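18 de marzo de 2022. Cuaderno del banco de clasificación

Segundo día con el kit Mustolance en préstamo. Arlo Dvorak quiere saber si lo compramos o lo devolvemos, y Lauri Saarinen ya me ha pedido los números dos veces (¡paciencia!). Hoy toca separar piezas sueltas, con la placa roja redonda, la pieza azul y el mazo de cables en la bandeja de acero.
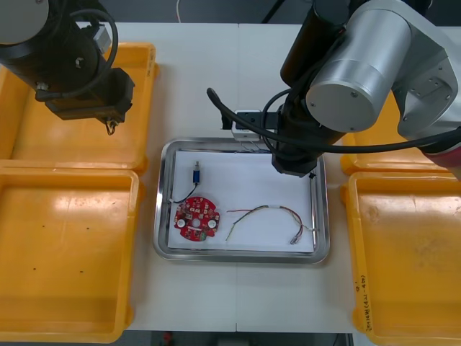

Puesto de clasificación, los dos brazos junto a la bandeja central.

La instalación me gustó mucho: 27 minutos con el manual de Plevidden delante, y eso que la traducción es regular. Lo que no me convence es la licencia, que va por puesto y caduca a los 8 meses.

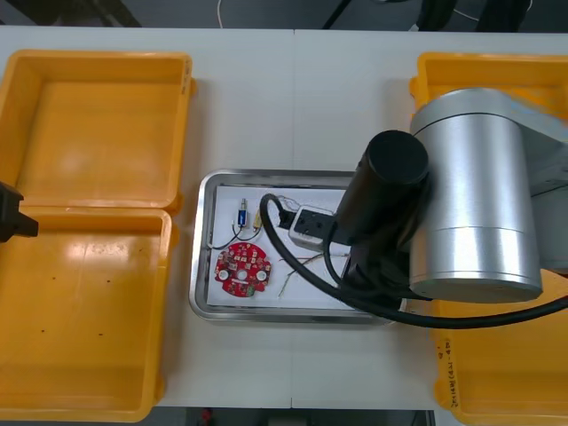
El ajuste de fuerza viene de fábrica en 20 y para electrónica me parece una barbaridad, lo he bajado a 7. También quiero probar otra forma de colocar las cosas, porque el mazo tiene las puntas abiertas en abanico sobre el papel y no sé por dónde conviene agarrarlo. Preguntar a Hájek si venden dedos más finos y a qué precio.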